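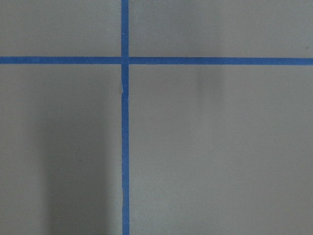 4 Marking the work surface and running the chore trials

4.1 Purpose

Section 4 covers preparation of the work surface for the household chore trials on the Ukimov bench arm. The trials measure whether the arm can sort, wipe, stack and fold without help. Results from the Dundville test room are given in 4.5 so that you can judge your own.

4.2 Before you start

You need blue painter's tape, a steel ruler, a dry cloth and the trial object kit. Bolt the arm down and complete wrist camera calibration (section 3) first.

CAUTION: Press the emergency stop before reaching into the work area. A paused program can resume on a network command.

4.3 Taping the surface

1. Wipe the surface with the dry cloth. Do not use polish or any spray that leaves a film.

2. Move the arm to the OVERHEAD position and press the emergency stop.

3. Lay one strip of tape away from the base, across the full depth of the camera view.

4. Lay the second strip across the first at close to a right angle. The two strips divide the view into four zones. The zones do not have to be equal in size.

5. Press the crossing flat with the edge of the ruler.

6. Release the emergency stop and select Surface > Find Lines. The controller reports the crossing point and the angle of each strip.

7. Accept the result if both strips are found. If one is missing, check for glare and repeat step 6.

NOTE: Small wrinkles, ragged edges and a slight lean are acceptable. The software fits a center line to each strip and ignores local changes in width. Replace tape that has lifted enough to catch a fingertip.

NOTE: Soft shadows do not normally affect line finding. They do affect object finding, most of all with dark cloth. Keep the room lighting the same for the whole trial set.

4.4 Running a trial set

1. Select a chore from the Trials menu.

2. Place the objects in the start zone shown on the controller screen. Do not line them up neatly unless the trial sheet says so.

3. Enter the time limit. The default is 600 seconds.

4. Press Start and stand behind the floor line.

5. At the end of the run, enter PASS, PARTIAL or FAIL. Any touch by the operator makes the run a FAIL, including a touch to free a stuck object.

A full set is 116 runs. Worn tape may be replaced between runs, but step 6 of 4.3 must then be repeated – the old line data is not valid for new tape.

4.5 What results to expect

Sorting rigid objects by zone is the most reliable chore. In Dundville the arm completed it in most runs, and the failures were mainly thin items lying flat. Wiping was completed often, but the arm does not judge whether a surface is clean. It follows the path and stops.

Folding remains poor. A small towel took around 309 seconds when the fold was completed at all, and many runs ended at the time limit. A person does the same job in 8 seconds. Do not schedule the arm for unattended laundry work on the basis of these trials.

Stacking falls between the two. Cups of one size stack well; mixed bowls do not.

4.6 Saving the results

Select Export and choose the Nowicki format if the results will be compared with those of another site. Tape positions are stored with each run. Leave the tape in place until the export is complete, then go to section 5.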